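Service day on the bin-picking cell. Kettle's on, pendant's charged, expectations are modest. A thread.

1/ The cell is called Brulto. I didn't name it. The one before it was called Quispe and we don't talk about Quispe.

2/ First job is the bin clamps. They creep. You do them up, the arm bumps the wall a few hundred times, and one morning the bin is 5 mm closer to the door than the program thinks it is. The program is never wrong, in its own opinion.

3/ So: slacken, square it to the bench marks, nip up in opposite corners, go round again. Kaan Kocabaş uses a torque wrench. I use my wrist and get told off by Kaan Kocabaş.

4/ Fingertips next. Wipe, check for play, look at the grub screws. Found one backed out half a turn, which explains January.

5/ Cables. Where they loop over the wrist you want slack at full rotation and no more. Too tight and it eats the connector, too loose and it goes fishing. Replaced a tie, left the rest alone – a rare show of restraint.

6/ The white lining on the slope is copping it worst, down low where the fingers come in flat. Taped for now. Proper sheet is on order from Lasora, whose website says "dispatching soon" in a very calm font.
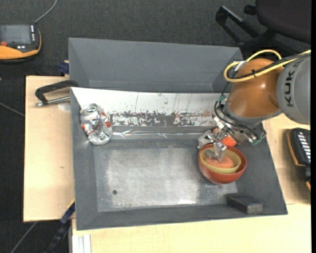

7/ I run these at 80 per cent speed after a service, hand near the stop, until I've stopped flinching. Metal, crockery shapes, awkward lumps, bit of everything. If it's going to sulk, I'd like it to sulk slowly.

8/ Pick counter was at 1282 when I wrote up the log. Next regrease is due in another 600, or whenever the wrist starts making the noise. You'll know the noise.

9/ Still to do: re-teach the home position, find the good 4 mm hex key. It's in Kaan's drawer. It's always in Kaan's drawer.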